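Notes on the Name of Filtudby

The village of Filtudby appears under four spellings in the records I have been able to consult, and the question of which came first has occupied a good part of my July. The earliest is Filtoby, in a tithe list. Filtwodby and Feltudby follow in the parish registers, sometimes on the same page and in the same hand. The present spelling was fixed only when the railroad company painted it on a station board, and the county adopted it from there.

The ending is the easy part. It is the common Norse word for a farm or settlement, and it is found in every second place name along this stretch of the river. The first part is harder. The older county history derives it from a personal name, which the author gives without a source. Glenys Faulkner, whose survey of the river parishes remains the best general work on the district, prefers a word for a cleared field. I find her argument the stronger one, although it depends on a reading of the tithe list that I have not been able to confirm. The ink is badly faded at that line.

Before the railroad, Filtudby was the smaller of two settlements. The market, the court and the church with burial rights were all at Closon, 7 miles upstream, and the road between them followed the higher ground to avoid flooding. Closon lost its market after the bridge at Karik was opened to wagons. The cattle trade moved to the Karik side within a few years, and the court followed. The church at Closon still stands, with a shortened tower, and services are held there in the summer months.

The population figures show the change clearly. The first full count for Filtudby gives 146 persons. The count taken after the opening of the station gives 2,404, a figure that includes the railroad workers housed in the long rows behind the goods yard. Many of those families left when the yard closed. The rows were kept, and 23 of the original houses are now under the protection of the county.

A correction is due to my previous post on this subject. I wrote that the Seneviratne mill was built on the site of the medieval ford. Saskia Stubbs has kindly sent me a copy of the estate map, which places the ford well below the mill, near the present footbridge. The mill stood on open meadow and drew its water from a cut made for the purpose. I have amended the earlier post and left the original sentence in place with a line of explanation.

The same map raises a further matter. It marks the land between the ford and the church path as "Old Filtoby," which suggests that the first settlement lay closer to the water than the present main street. No building is drawn there. The field has been plowed for as long as there are records of its use, and I know of no organized search of the ground. The tenant's rent book may say more, and I have requested it from the county archive for my next visit.

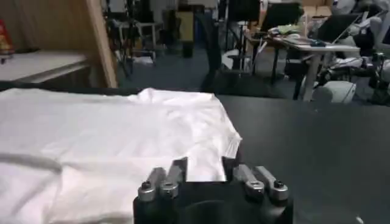
Until then I would treat the position of the earlier village as an open question, and I would be glad to hear from any reader who holds deeds for the land on the church path.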